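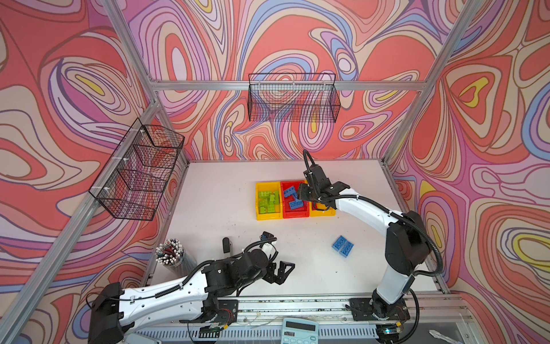

积木为什么要分开放?
给小读者的知识页 · Falel 儿童科学角

你玩过小块的塑料积木吗?玩的时候很高兴,玩完以后,地板上有绿的、蓝的、红的,混在一起。大人说:“请收好。”很多小朋友就把所有的积木推进一个大箱子,盖上盖子,事情就完了。

第二天问题来了。你想做一条蓝色的小河,需要蓝积木。你把手伸进大箱子,哗啦哗啦地找,找到一块绿的,又找到一块红的,再找到一块绿的。小河还没有做好,你已经累了。

今天我们讲一讲“分类”。分类的意思是:把相像的东西放在一起,把不相像的东西分开。这个词听起来像学校里的词,可是你每天都在做。袜子放在袜子的抽屉里,勺子放在勺子的格子里,这些都是分类。

先认识一块积木

拿一块积木放在手里,看它的上面。上面有一个一个圆圆的小凸点。长方形的积木常常有两排凸点。用手指摸一摸,你会觉得一高一低,像摸一排很小的纽扣。

现在把积木翻过来。下面是空的,有四面薄薄的墙,很多积木里面还有小圆管。两块积木叠在一起的时候,下面那一块的凸点会进到上面那一块的空地方。空地方比凸点小一点点,所以墙和圆管要稍微让开,同时又把凸点夹住。夹住的地方有摩擦力。摩擦力就是两个东西挨在一起、想要滑动的时候,互相“拉住”的力。有了它,你把小房子拿起来,屋顶也不会掉。

你用力一拔,积木又分开了。塑料有一点弹性,被推开以后可以回到原来的样子,所以同一块积木可以用很多很多次。

积木也有不同的高矮。高的一般叫“砖”,矮而平的叫“板”。板很适合做地面、桥面和翅膀。长的板可以把两堵墙连在一起,让房子更结实。

有的积木是半透明的。光可以穿过它一部分,但是你看不清楚后面的东西。把一块半透明的绿积木拿到窗户旁边,它会亮起来,桌上的影子也带一点绿色。不透明的积木就不一样,光过不去,影子是黑黑的。你可以在早上试一次,傍晚再试一次,看看影子变长了还是变短了。

按什么来分?

积木可以有很多种分法。

按颜色分:绿的和绿的在一起,蓝的和蓝的在一起。

按形状分:长的一堆,短的一堆,斜的一堆,轮子另外放。

按高矮分:砖一堆,板一堆。

按用处分:做房子的一堆,做车的一堆。

哪一种最好?这个要看你有多少积木,也要看你想做什么。如果积木很少,按颜色分很方便。人的眼睛找颜色很快。你从一堆绿积木里找一块蓝的,差不多一看就看见。可是,你从一堆蓝积木里找一块特别的蓝积木,就要慢慢找,因为颜色都一样,眼睛只能看形状。

所以积木很多的时候,有些人先按形状分,让不同的颜色住在一起。这样,在一盒长板里面找一块红的长板,又变得容易了。

Clivmont 有一个玩具图书馆,小朋友可以借玩具回家。那里有一套很大的积木,叫 Sekton,一共有 3,461 块,其中 1,199 块是蓝色的。如果全部蓝积木放在一个盒子里,你要找一块小小的蓝板,会找很长时间。图书馆的办法是分两次:第一次按颜色分,第二次在每种颜色里面按形状分。先粗分,再细分。书店和超市也用这个办法。超市先有水果区,然后水果区里有苹果的位置和香蕉的位置。

盒子的颜色要和积木一样吗?

很多人觉得,红盒子应该放红积木,黄盒子应该放黄积木。这样很好记,可是没有规定一定要这样。盒子只需要帮助我们记住一件事:什么东西住在哪里。 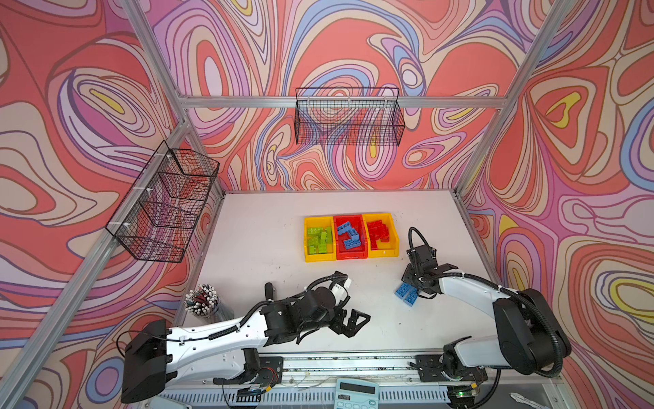 三个并排的小盒子:左边的黄盒子放绿积木,中间的红盒子放蓝积木,右边的黄盒子放红积木。

请你注意两个黄盒子。它们的颜色相同,里面的积木颜色不同。那么,如果只说“放到黄盒子里”,够不够清楚呢?不够。还要说位置:“左边的黄盒子”或者“右边的黄盒子”。颜色加上位置,两个信息合起来,就只剩下一个盒子了。

位置是一个很有用的信息,但是它有一个弱点。盒子可以搬动。假如有人把两个黄盒子换了地方,“左边”就变成“右边”。幸好盒子是敞开的,看一眼里面就知道了。里面已经有绿积木,下一块绿积木也放进去。这时候,积木自己就像一个标签。

如果你的盒子有盖子,看不见里面,可以在外面贴一张小纸,画上积木的颜色和形状。年纪小的弟弟妹妹还不认识字,但是他们认识图画。

“左”和“右”还有一个小麻烦。你和朋友面对面坐在桌子两边,你的左边就是他的右边。你说“请给我左边的盒子”,他可能拿错,可是他没有做错什么。你们可以先商量好:以窗户那一边为准,或者以门那一边为准。

一个盒子,还是几个盒子?

盒子太少,东西又混在一起。盒子太多,你要记的事情也太多,收拾的时候走来走去。请从你自己的积木开始想。

假如你有绿、蓝、红三种颜色,三个盒子正好。假如你有 5 种颜色,却只有三个盒子,怎么办呢?可以让块数少的颜色合住。比如白积木很少,黑积木也很少,它们放在一起也很容易分清楚,一个很浅,一个很深。浅绿和深绿最好不要合住,晚上灯光不太亮的时候,它们很难分开。

盒子的高矮也要想一想。小积木适合矮一点的盒子,手可以直接碰到盒底。盒子太深,下面的积木总是在下面,好像被忘记了。

把盒子排成一排,也有好处。手从一个盒子到下一个盒子,路很短。盒子放在桌子靠里的地方,前面就留出一块空的桌面,可以用来搭东西。桌子的颜色也会帮忙:绿、蓝、红放在白色的桌面上,都看得很清楚。蓝积木掉在蓝地毯上就难找了,你一定有过这种经验,也许是用脚找到的,很疼!

网篮适合放什么?

除了塑料盒子,有些人还用铁丝网做的篮子。网篮可以挂起来,不占桌面,从外面也看得见里面有没有东西。空气可以通过,灰尘不容易积在底下。

但是网上有洞。放东西以前,先比一比:东西比洞大,可以放;东西比洞小,会漏下去。一本画册可以放。搭好的大房子也可以放,如果网篮够宽。单个的小积木要小心,特别是那种只有一个凸点的,它可能从洞里掉出去,滚到柜子下面。

这个“比一比”的想法,厨房里也有。漏勺上有洞,饺子比洞大,留下来;水可以流过,就走了。沙滩上的筛子也是这样,沙子下去,贝壳留下。所以,网也会分类,它按照大小来分。

弯弯的线也有规律

墙上或者布上的花纹,你可能觉得很乱。其实很多花纹里也藏着分类。有一种花纹是一圈套一圈的,像水里的波纹,每一圈是一种颜色:红、粉、紫、蓝。你用手指跟着一条颜色走,会发现它弯来弯去,还是跟旁边的颜色分得很清楚。

地图上有一种线叫“等高线”,样子跟这种花纹有一点像。同一条等高线上的地方,高度是一样的。山顶在最里面的小圈,山脚在外面的大圈。画地图的人也在分类,他们按高度来分。

你可以用积木做一座有等高线的山。最下面一层用红积木,摆一个大圈。第二层用蓝积木,圈小一点。第三层用绿积木,圈更小。然后从上往下看,你看见的就是一圈套一圈的颜色。

动手试一试

你需要:一小堆混在一起的积木,三个盒子,一张白纸,一个会看秒的钟。

第一步。把积木倒在白纸上,铺开,尽量不要让它们压在一起。

第二步。看一看有哪些颜色,决定每个盒子放哪一种。把决定说出来,或者写下来。

第三步。开始看钟,一块一块地拿。每次只拿一块,放进它的盒子,直到白纸空了。记下时间。

第四步。再把积木倒出来,混好。这一次换一个方法:先把所有的绿积木拿完,再拿所有的蓝积木,最后拿红积木。也记下时间。

比较两次的时间。哪一个方法快?你的朋友得到的结果可能跟你不一样,你们可以各做 2 次再看。如果积木掉在盒子外面,请放回白纸上重新拿。

还可以加一个难一点的游戏,在 Ham 小学,孩子们叫它“安静收拾”。两个人一起收,不可以说话,也不可以用手指。第一个人放下一块积木以后,第二个人要猜他的规则。是按颜色?还是按凸点的排数?猜错了,积木就拿出来,再猜一次。

小词典

凸点:积木上面圆圆的、高出来的小点。

摩擦力:两个东西挨在一起时,不让它们轻易滑动的力。

弹性:被压或者被推以后,能回到原来样子的性质。

半透明:光能过去一部分,可是看不清楚后面。

分类:把有相同地方的东西放在一起。

等高线:地图上把一样高的地方连起来的线。

想一想

你的书包里有几种东西?它们现在是怎么分的?

有一块积木一半红、一半蓝,你会把它放在哪个盒子?为什么?

如果全部积木都是同一种颜色,你还可以按什么来分?请至少想出两种办法,画在纸上。

给大人的话:请让孩子自己决定规则,哪怕他的规则跟您的不一样。小积木请不要给三岁以下的孩子玩,他们可能放进嘴里。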